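Nornmont Toy Library: Progress Report to the Hrubý Fund
19 February 2023
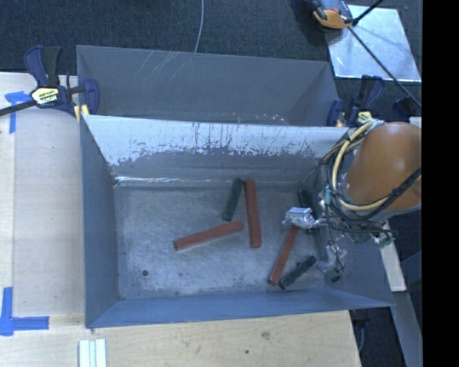

What a winter we've had! Since October we have made 710 loans to 46 families, and the Saturday-style open hours we tried out at Nullier Hall were so well liked that we've kept them going (the puzzles go first, every time). Your grant paid for new shelving and 20 storage tubs, so the back room is finally somewhere you can find things.

We have spent almost $900 on replacement pieces and cleaning supplies, a little under budget. The Navance checkout software is still slow with renewals, and we're using the paper cards alongside it until spring. Next up: a baby shelf, and longer loans over the summer break.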